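5월, 밤 11시 40분. 4편 편집 일지
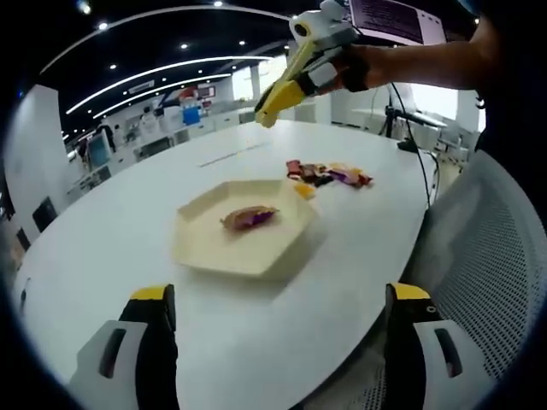

4편의 러닝타임 문제를 오늘 안에 끝내려고 했는데 끝내지 못했다. 현재 가편집본은 목표보다 길고, 넘치는 분량은 대부분 2막 중반의 시장 추격 장면에 몰려 있다. 1편부터 3편까지의 타임라인을 다시 열어 같은 위치의 장면 길이를 재 보았다. 세 편 모두 추격이 시작되고 나서 첫 대사가 나올 때까지 2분을 넘기지 않는다. 4편만 넘긴다. 대사 없는 구간이 길면 코미디 시리즈의 관객은 다음 농담을 기다리다가 리듬을 놓친다. 오후 회의에서 이 얘기를 설명하는데 말로는 전달이 안 되어서 탁자에 있던 사탕을 썼다. 육각형 쟁반 안에 갈색과 보라색 포장지에 싸인 사탕 하나만 두고, 빨강, 분홍, 주황이 섞인 나머지는 쟁반 바깥에 모아 두었다. 쟁반 안이 추격 장면에 남길 개그, 바깥이 다른 시퀀스로 옮기거나 버릴 개그다. 감독은 한참 보더니 하나는 너무 적다고 했다. 나도 하나로 버틸 수 있다고 생각하지는 않는다. 다만 출발점은 하나여야 한다.

현재 타임라인의 총 컷 수는 1,404개다. 3편 최종본보다 많다. 컷이 많다고 빠르게 느껴지는 것은 아니고, 이번에는 오히려 반대로 작용한다. 시장 장면은 카메라 네 대로 찍었고 같은 동작을 네 방향에서 다 보여주려는 구성이라 인물이 과일 수레를 넘는 데만 컷이 일곱 번 바뀐다. 저녁에 이것을 세 번으로 줄인 버전을 따로 뽑았다. 시퀀스 이름은 시장_B안. A안은 지우지 않고 잠가 두었다.

누스랏 문시(Nusrat Munshi) 감독의 입장을 기록해 둔다. 나중에 내가 다르게 기억할 것 같아서다. 첫째, 시리즈의 고정 조연 세 명은 전원 1막 안에 등장해야 한다. 둘째, 3편에서 반응이 좋았던 처남 캐릭터의 말버릇은 이번에 두 번까지만 쓴다. 셋째, 엔딩 크레딧 중간에 5편을 암시하는 짧은 장면을 넣는 문제는 제작사 결정을 기다린다. 첫째와 둘째는 동의한다. 셋째는 편집 단계에서 결정할 사안이 아닌데도 크레딧 음악의 길이가 거기에 묶여 있어서 음악 쪽 작업이 멈춰 있다.

제작사 트렐틱(Treltik)에서는 5편을 이미 기정사실로 다루는 분위기다. 배급 담당자의 메일 제목에 벌써 "4/5편 통합 일정"이라고 적혀 있었다. 코미디 프랜차이즈가 다섯 편까지 가면 관객의 절반은 1편을 극장에서 보지 못한 사람들이다. 이 점은 편집에 직접 영향을 준다. 과거 편을 인용하는 농담은 인용이라는 것을 몰라도 성립해야 한다. 오늘 확인한 인용 농담 중에서 결혼식장 전화 장면은 성립하지 않는다. 1편의 전화 장면을 모르면 주인공이 왜 수화기를 거꾸로 드는지 알 길이 없다. 앞에 두 줄짜리 대사를 후시로 붙이는 안을 적어서 보냈다. 회신은 아직 없다.

시사 관련. 플룬다우(Plundau) 극장에서 진행한 내부 시사의 설문지 스캔본이 도착했다. 응답자는 28명. 표본이 작아서 점수 평균은 의미가 없고 자유 기술란만 읽었다. "중간이 길다"는 표현이 반복해서 나온다. 어느 장면인지까지 쓴 사람은 적지만 쓴 사람은 모두 시장을 지목했다. 악역의 정체를 너무 일찍 알았다는 의견도 있었다. 이쪽은 편집으로 조정이 가능하다. 호텔 로비에서 악역의 얼굴이 거울에 잡히는 컷을 빼면 된다. 빼고 나서 앞뒤 연결을 보니 조명 톤이 맞지 않아서 색 보정팀에 표시를 남겼다.

VFX. 드레르콘(Drerkon)에서 받은 버스 합성 컷은 2차 버전이다. 지붕 가장자리의 윤곽이 뜨는 문제는 해결되었고, 바퀴 밑 그림자의 방향은 여전히 틀렸다. 원본 촬영분에서 해는 화면 왼쪽에 있는데 그림자도 왼쪽으로 떨어진다. 프레임 번호를 붙여서 반려했다. 군중 장면은 엑스트라를 3,000명 정도로 보이게 늘리는 작업인데, 현재 버전은 뒷줄 사람들이 같은 박자로 팔을 흔든다. 반복 주기를 어긋나게 해 달라고 썼다. 멀리 있는 인물이라도 동작이 맞아떨어지면 눈에 걸린다.

음향. 몰라(Mollah)에서 임시 믹스를 보냈다. 저역이 전체적으로 많다. 추격 장면의 타악기가 상인들의 고함과 같은 대역에 몰려 있어서 둘 다 안 들린다. 타악기를 낮추면 긴장이 빠지고 고함을 낮추면 시장이 비어 보인다. 일단 고함을 좌우로 벌리고 타악기는 가운데 두는 쪽으로 요청했다. B안이 채택되면 이 믹스는 어차피 다시 해야 한다. 그래서 세부 수정 요청은 보내지 않았다.

저장 장치 점검. 백업 2번 디스크의 복사 속도가 어제보다 떨어졌다. 오류 기록은 없다. 케이블을 바꾸니 정상으로 돌아왔다. 그래도 주말 전에 전체 검증을 한 번 돌린다. 3편 때 후반 작업 막바지에 디스크 하나가 나가서 이틀을 잃었다. 그때도 처음 증상은 속도 저하였다.

개인적인 메모. 같은 인물들을 네 편째 자르고 있으니 배우가 눈을 깜빡이는 시점을 예측하게 된다. 주연 배우는 웃기는 대사 직전에 반드시 한 번 깜빡인다. 1편 때부터 그랬다. 그 깜빡임 뒤에 컷을 넣으면 대사가 세고, 앞에 넣으면 약해진다. 오늘 결혼식장 장면에서 두 군데를 뒤로 옮겼다. 차이는 각각 여섯 프레임이다. 조수에게 두 버전을 보여 주었더니 차이를 모르겠다고 했다. 둘 다 볼 때 웃기는 했다.

저녁은 편집실에서 먹었다. 볶음밥이 식어서 기름이 굳었다.

내일 할 일. 오전에 시장_B안을 처음부터 끝까지 소리 없이 한 번 본다. 로비 컷 대체분을 B카메라 소스에서 찾는다. 처남 말버릇이 들어간 테이크를 모두 모아 감독에게 두 개를 고르게 한다. 크레딧 길이는 트렐틱에 다시 묻는다. 렌더는 걸어 놓았고 남은 시간은 1시간 10분으로 뜬다. 끝나는 것은 안 보고 들어간다.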